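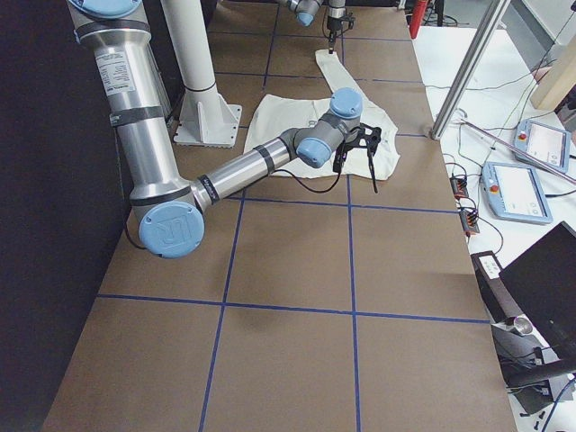

Seraina Moser wrote that she had set up the ramp twice at Landry before she noticed the heel plate was facing the wrong way, and that the old manual showed the plate from underneath only. Her comment has been worked into step 3 below.

Section 4. Setting up the Jevmont portable boarding ramp

Revised 14 May 2021. Replaces all earlier versions of Section 4.

Use this section when a passenger needs level access to a train and the platform has no fixed ramp. It covers the Jevmont ramp in its standard length. For the folding type kept at Loltby, see Section 6.

4.1 Before the train arrives

1. Collect the ramp key from the platform office. The key also opens the ramp locker on the opposite platform.

2. Unlock the locker and slide the ramp out by its side handle. Do not pull on the strap. The strap holds the two halves closed and is not meant to take the weight.

3. Look at the heel plate. The ribbed face must be up, with the arrow pointing away from the train. If the ribbed face is down, turn the whole ramp over before you open it.

4. Check the inspection tag on the handle. If the month on the tag has passed, put the ramp back, lock it, and use the one on the opposite platform.

5. Ask the passenger which station they are traveling to and whether they want to board forward or backward. Some people prefer to back on, and it changes where you stand.

6. Call the arrival station and give the train, the car and the door. Wait for the other end to repeat all of it back to you.

Note: The call in step 6 comes before the passenger boards, even if the train is already in sight. If there is no answer, tell the conductor, who will make the call from the train.

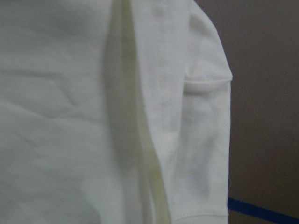
4.2 Placing the ramp

1. Stand behind the yellow line until the train has stopped and the conductor has opened the door and given the hand signal.

2. Release the strap and open the ramp flat on the platform. Both hinge pins should drop by themselves. If one stays up, press it with your foot, never with your fingers.

3. Lift the train end and set the lip on the door sill. At least 2 inches of the lip must rest on the sill.

4. Lower the heel plate to the platform and step on it once with your full weight. It should not rock.

5. Fit both locating pegs into the slots in the sill. On the older Hamano cars there is only one slot. Use the left peg and leave the right one folded.

6. Show the conductor a raised hand. The doors will be held until you lower it.

Caution: The ramp is heavy at the hinge end. Bend your knees and keep your back straight when you lift it. If you are working alone and the ramp feels too heavy, wait for the conductor.

Caution: Do not exceed the load shown on the plate by the hinge. This includes the chair, the passenger and anyone pushing.

4.3 Marking the waiting spot

Stations where the accessible door always stops in the same place may mark a waiting spot, so that passengers and staff know where to be. Clean the area first and let it dry. Lay one strip of tape along the platform, well behind the yellow line, and a second across it in line with the center of the door.

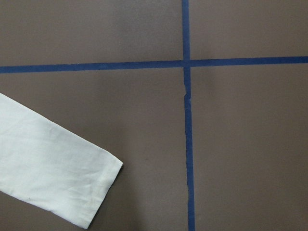 The point where the strips meet is the place for the front wheels of the chair, and the long strip should run past it on both sides so it can be found from a distance. Pick a color that contrasts with the platform surface. Dark blue tape on a grayish-brown ground, crossed in a plus shape as in the picture, is easy to find and will not be taken for the yellow line. The cross does not have to be perfectly square – a slight slant makes no difference to where the wheels go. Press the tape down hard at both ends and replace it when the edges lift. In February, when the platforms are salted, expect to replace it more often.

Note: Do not use tape on the tactile paving. Keep the mark clear of drain covers.

4.4 Boarding and putting away

1. Stand to one side of the heel plate. Push the chair only if the passenger has asked you to.

2. Let the passenger reach the wheelchair space before you touch the ramp. The conductor will tell you when the brakes are on.

3. Fold the pegs, lift the lip clear of the sill and draw the ramp straight back.

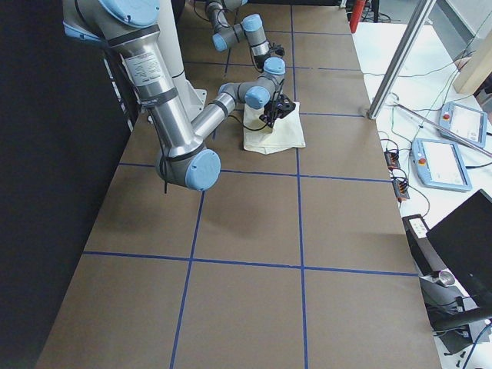

4. Move behind the yellow line with the ramp, then lower your raised hand. The train may leave as soon as you do.

5. Close the two halves, fasten the strap and carry the ramp to the locker. Lock it every time, including when another train is due within 5 minutes.

6. Write the train and the door in the ramp book and sign the line. Return the key.

Once the book shows 200 uses, the ramp goes to the depot for new hinge pins. Put the red tag on the handle and call Harpreet Bouchard at the depot for a replacement.

4.5 If something goes wrong

Lip will not sit on the sill: the train has stopped short or the platform is low at that point. Ask the conductor to try the next accessible door.

Ramp rocks under your foot: look for stones or ice under the heel plate. If it still rocks on a clean surface, take the ramp out of use.

Strap missing or torn: the ramp can be used but not stored. Spare straps are ordered through Amrit Sawatzky at Loltby.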